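Filed under: Grant Updates, Laptop Repair, Drivers

Progress report to the Hurkby fund, December 2025
Prepared by Imani Doucet for the Annan repair desk

Dear Esi Darko,

You asked for a shorter report than the October one, and for fewer feelings about webcams. I can manage the first.

Your grant was meant to get 511 donated laptops cleaned, reinstalled and out to the schools on the Jandonia list. All of them are now through intake. All but 13 have left the bench with a working system, a working keyboard and a battery that holds a charge long enough to find the charger. The last 13 share one model of wireless card, and they share its opinions. The card connects, reports an excellent signal and declines to load a page. Nii Ansah has tried the maker's driver, the older driver, the driver that came with the operating system, and a driver from a forum thread that ends with the words "never mind, fixed it" and no further detail. The older driver lasts longest, at five hours.

We asked Brukska, who sold us the spare cards, for replacements. They sent a very polite form. We filled it in. They sent the same form again with our answers removed. Dede Arthur has taken over the correspondence, having more patience than I do and a scanner that works.

The imaging server is the better news. In October it could handle one machine at a time and sulked after each. Pejman Ghasemi moved it to a wired switch and rebuilt the image without the trial software, and it now does 10 at once. He would like it recorded that he suggested the switch last spring. It is recorded.
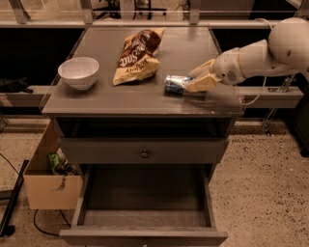

Spending is under the line for parts and over the line for shipping, mostly on account of two boxes that went to Brukska and came home unopened. I have moved nothing between lines without asking, so please take this as the asking. The revised sheet is attached, with the shipping row in yellow.

Still to do before the next payment:
- settle the wireless card question, or buy USB adapters and stop discussing it
- finish the setup guide, which has a good first chapter and a second chapter consisting of its title
- wipe and sign off the drives we pulled from the dead machines

If you approve the adapters, Nii can have the remaining laptops packed within the week. If you would prefer that we wait for Brukska, please let me know how long, and I will pass that on to the form.

Imani Doucet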